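Pesinel "Citent" reissue: which transfer did they use, and why is side B 3 dB down?
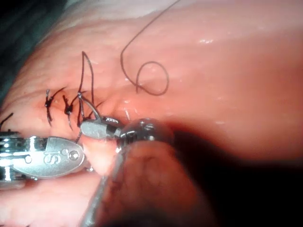
Davina Urquhart
Side B is quieter on every copy I have measured, so you can rule out your cartridge. The original 1980s pressing has the same drop, only less of it. The running time is longer on that side and the cutting engineer had to pull the level to fit it.

tapeslip
OP again. I understand that a long side gets cut at lower level. My question is about the download that comes with the reissue. It has the same drop between track 5 and track 6. A file has no groove to run out of. If the download came from the master tape there would be no reason for the level to change there.

lowshelf
Unless the master tape has the drop. Bands on small budgets often assembled side A and side B reels at different sessions. If the two reels were printed with different alignment, you get an offset and it follows the tape everywhere.

tapeslip
Possible. But the tone balance changes too. Side B loses air above the cymbals and the bass is narrower. I put both sides through a spectrum analyzer, averaged over whole tracks, and the B side tracks all roll off earlier. Side A does not.

Davina Urquhart
Narrow bass points to a cutting master. Before lacquers were cut, it was normal to run an EQ'd copy tape with the low end summed to mono and the top trimmed. If Hovland only had the production master for side B and the first-generation reel for side A, you would hear what you are describing.

ghada_g
The insert says "transferred from the original tapes." It does not say which ones. Hovland uses the same sentence on every reissue, including the Wonon box, where two of the songs were dubbed from a cassette and you can hear the azimuth wander.

lowshelf
The Wonon box was a different matter. The label said in advance that those two were from cassette. It was in the booklet.

ghada_g
It was in the booklet of the second printing. I have the first. It is not there.

lowshelf
OK, I have the second. I stand corrected on that.

rumblefilter
I am going to disagree with most of this thread. I own the original, the Japanese CD and the reissue. The reissue is the best of them by some distance. The kick drum on "Low Furnace" has a front edge it never had on vinyl, and the vocal is no longer buried behind the second guitar. I played it straight through and did not notice a level change. 3 dB between sides is what the volume knob is for.

tapeslip
Nobody is saying it sounds bad. Side A is excellent. I am asking why side B was not done from the same source, and why the price is the same as for releases where the source is documented.

rumblefilter
You are assuming it was not. You have a spectrum plot and an offset. The band changed drummers halfway through making that record, and the side B songs were tracked in a different room with different overheads. Duller cymbals are what I would expect.

Davina Urquhart
The drummer change would explain the cymbals. It would not explain the bass. Check the low end in mid/side. On side A there is stereo information in the bass guitar down to 40 Hz or so, from the chorus pedal. On side B there is none, on any track, including the two that have the same pedal on the same instrument. Something summed it.

rumblefilter
Or it was mixed that way. Plenty of engineers panned bass dead center and kept it there.

Davina Urquhart
Panned center with a stereo chorus would still leave some side signal. It goes to nothing with a fixed slope, at the same frequency, on five tracks in a row. That is an elliptical filter. I can post the plots tonight if anyone wants them.

lowshelf
Please do. Also, has anyone compared the run-in between tracks? If it is a copy tape there should be two layers of hiss, and the splices would be printed. On an assembled master you get leader tape between songs and the hiss stops dead.

tapeslip
Good idea. Checked just now on the 24-bit files. Side A: hiss drops out completely between songs, for two to three seconds each. Side B: hiss drops in level between songs but never goes away. There is a constant floor underneath.

lowshelf
Then side B is a copy. The constant floor is the second machine.

ghada_g
Or they crossfaded room tone over the gaps to smooth it out. I have seen it done on live albums.

lowshelf
On one side of a studio record, though? I would want a reason.

ghada_g
I am not saying it is likely. I am saying the test does not exclude it.

rumblefilter
I will concede the hiss. I still think it sounds better than the CD.

Davina Urquhart
It can be a copy tape and still sound better than the CD. The CD was made from a digital clone with a high-frequency boost on it and clips on the choruses.

tapeslip
I wrote to Hovland in May and got an answer this morning. Pasting the relevant part:

"Tape box 541 contained the A reel. The corresponding B reel was not in the band's storage and we used the best available tape. We are happy with the result."

No mention of generation, and no mention of the filter. I have asked a second time.

lowshelf
That settles it as far as I am concerned. It would have cost them one line on the insert.

ghada_g
Was this the numbered edition of 600 or the standard one? The numbered one was supposed to have separate notes by the mastering engineer.

tapeslip
Standard. If someone has the numbered edition, please scan the notes.

vinylmule
I have a numbered copy. The notes are a page and a half on the lacquers and the plating, and one paragraph about the cover art. Nothing on tape sources. Surface is quiet, by the way, apart from a tick in the first song on side B that is on both of my friend's copies as well, so probably in the stamper.

Davina Urquhart
Where in the first song? Mine has one just before the second verse.

vinylmule
Same place.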